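살토프 동네 서가 대출 기록 모음 읽어 주세요 파일

처음 오신 분께

안녕하세요. 이 폴더를 열어 주셔서 고맙습니다. 여기에는 살토프 동네 서가에서 손으로 적어 오던 대출 장부를 표로 옮긴 자료가 들어 있습니다. 저는 이 표를 정리하고 있는 안와라 하울라데르(Anwara Howlader)이고, 원본 장부를 읽고 옮기는 일은 데이시 쿠시(Deisy Cusi)와 둘이서 나누어 했습니다. 글이 조금 길어질 것 같은데, 급하신 분은 아래의 "파일 구성"과 "알려진 문제"만 읽고 바로 쓰셔도 괜찮습니다. 그래도 시간이 되시면 차 한 잔 옆에 두고 끝까지 읽어 주시면 좋겠어요. 장부라는 물건이 워낙 사람 손을 많이 탄 것이라, 숫자만 보고 쓰시면 오해하기 쉬운 구석이 꽤 있거든요.

어떤 자료인가요

살토프 서가는 회원증도 연체료도 없는 작은 책방 같은 곳입니다. 책을 가져가는 사람이 공책에 제목과 자기 별명을 적고, 돌려줄 때 그 줄을 그어 지우는 방식으로 오랫동안 굴러왔습니다. 그 공책을 펼쳐 한 줄씩 옮긴 것이 이 자료입니다. 대출 기록이 2000줄, 그리고 그 기록에 나오는 책을 따로 정리한 목록이 하나 있습니다. 공책에는 훨씬 더 많은 줄이 있지만, 글씨를 둘 다 읽어 보고 의견이 같았던 줄 가운데 앞에서부터 2000줄을 끊어 첫 판으로 묶었습니다. 나머지는 다음 판에 차차 넣으려고 합니다.

파일 구성

loans.csv
대출 기록 본체입니다. 한 줄이 한 번의 대출입니다.

books.csv
책 목록입니다. 제목, 지은이, 언어, 갈래, 표지 색이 들어 있습니다.

notes.txt
옮기면서 둘이 주고받은 메모입니다. 지저분하지만 애매한 줄을 어떻게 처리했는지 알고 싶으실 때 도움이 됩니다.

loans.csv의 열 설명

loan_id: 우리가 붙인 번호입니다. 공책에 적힌 순서를 그대로 따랐고, 빠진 번호는 없습니다.

book_id: books.csv와 이어 주는 값입니다. 제목이 지워졌거나 "저번에 그 책"이라고만 적혀 있으면 비워 두었습니다. 앞뒤를 보면 무슨 책인지 짐작되는 경우도 있었지만, 짐작으로 채우지는 않았어요.

reader: 별명을 임의의 글자로 바꾼 값입니다. 같은 별명은 같은 값이 되지만, 한 사람이 별명을 여러 개 썼을 수도 있고 온 가족이 별명 하나를 같이 썼을 수도 있습니다. 그러니 이 열로 이용자 수를 세는 일은 피해 주세요.

month: 대출한 달입니다. 공책에 날까지 적는 분이 드물어서 달까지만 남겼습니다.

returned: 줄이 그어져 있으면 yes, 아니면 no입니다. no라고 해서 책이 안 돌아왔다는 뜻은 아닙니다. 책은 제자리에 꽂아 놓고 공책에 줄 긋는 걸 잊는 분이 참 많으셨어요. 저도 그중 하나입니다.

remark: 여백에 적힌 한마디를 옮긴 것입니다. "끝이 슬퍼요", "우리 아이가 세 번 읽음" 같은 말들인데, 저는 솔직히 이 열이 제일 좋습니다. 전화번호나 주소가 적힌 곳은 모두 지웠습니다.

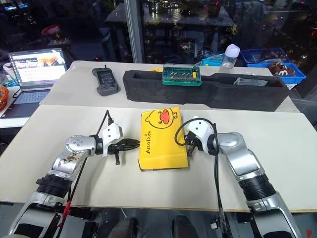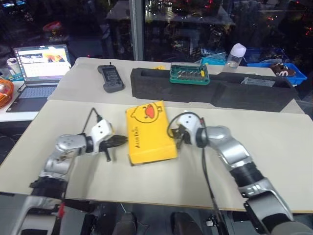
어떻게 옮겼나요

공책은 한 쪽씩 평판 스캐너로 떠서 화면에 띄워 놓고 읽었습니다. 먼저 한 사람이 한 쪽을 다 옮기고, 다른 사람은 그 결과를 보지 않은 채 같은 쪽을 처음부터 다시 옮겼습니다. 두 표를 나란히 놓고 다른 칸이 나오면 스캔한 쪽을 크게 키워 함께 보았고, 그래도 의견이 갈리면 그 줄은 이번 판에서 뺐습니다. 하루에 30줄을 넘기지 않기로 약속했는데, 눈이 피곤해지면 7과 1이 똑같아 보이고 모르는 제목도 아는 제목으로 읽어 버리게 되더라고요. 덕분에 5월에 끝낼 줄 알았던 일이 한참 늦어졌지만, 재촉 한마디 없이 기다려 주신 분들께 늘 감사한 마음입니다.

제목을 맞추는 데에는 베파리(Bepari)라는 작은 정리 도구를 썼습니다. 데이시가 부엌 식탁에서 조금씩 고쳐 가며 만든 것인데, 띄어쓰기와 흔한 맞춤법 차이를 무시하고 비슷한 제목끼리 모아 줍니다. 모아 준 결과를 그대로 쓰지는 않고 한 묶음씩 눈으로 확인했습니다. 그림책은 제목이 짧고 서로 닮은 것이 많아서 특히 손이 많이 갔어요.

표지 색은 왜 넣었느냐고 물으시는 분이 계셔서 적어 둡니다. 공책을 보면 "초록 책", "노란 거 얇은 책"처럼 제목 대신 색으로 적은 줄이 제법 나옵니다. 그 줄을 찾아 주려면 색이 있어야 했습니다. 다만 색 이름은 저희 눈으로 정한 것이라, 하늘색과 옅은 회색 사이 어디쯤 되는 책들은 둘이서 한참 다투다가 그냥 "기타"로 넣었습니다.

알려진 문제

첫 번째 공책의 뒤쪽 몇 쪽에는 물 자국이 있어서 여백의 말이 군데군데 끊깁니다. 읽지 못한 부분은 대괄호 안에 점 세 개를 넣었습니다.

같은 책이 판만 다른 경우를 구분하지 못했습니다. 서가에 두 권 이상 꽂혀 있던 책도 book_id는 하나입니다.

언어 열은 책의 언어이고 빌린 분의 언어가 아닙니다. 이 둘을 섞어 읽으신 글을 한 번 본 적이 있어서 굳이 적어 둡니다.

갈래는 서가 칸에 붙은 이름표를 그대로 따랐습니다. 요리책 칸에 여행기가 있고 동화 칸에 시집이 있는데, 책을 꽂은 분의 뜻이 있겠거니 하고 건드리지 않았습니다.

여름에 기록이 뚝 떨어지는 것은 공책을 잃어버린 기간이 끼어 있는 탓입니다. 사람들이 여름에 책을 덜 읽는다고 결론 내리지는 말아 주세요.

쓰실 때 부탁드리는 것

공부에 쓰셔도 좋고 수업에 쓰셔도 좋고, 그냥 여백의 말을 읽으며 웃으셔도 좋습니다. 출처로 "살토프 동네 서가 대출 기록"이라고만 적어 주세요. 별명을 되짚어 누구인지 알아내려는 시도는 하지 말아 주시길 간곡히 부탁드립니다. 작은 동네라 마음만 먹으면 가능한 일이기도 하고, 그래서 더 조심스럽습니다. 혹시 표를 보시다가 본인이 적은 줄이 분명한데 빼고 싶으시면 loan_id만 알려 주세요. 이유는 여쭙지 않고 다음 판에서 빼겠습니다.

고칠 곳을 찾으셨다면

loan_id와 열 이름, 그리고 어떻게 읽으셨는지를 적어 보내 주시면 스캔한 쪽을 다시 펼쳐 보겠습니다. 답장은 좀 느립니다. 저희 둘 다 낮에는 다른 일을 하고 있어서 대개 저녁 늦게야 열어 보게 되네요. 받은 편지는 하나도 빠뜨리지 않고 읽고 있습니다.

다음 판에서는 여백의 말을 50개쯤 골라 다른 언어로도 옮겨 보려고 합니다. 우크라이나어와 벵골어, 스페인어를 읽으시는 분이 계시면 편하게 연락 주세요. 옮길 문장 목록은 notes.txt의 맨 끝에 붙여 두었습니다.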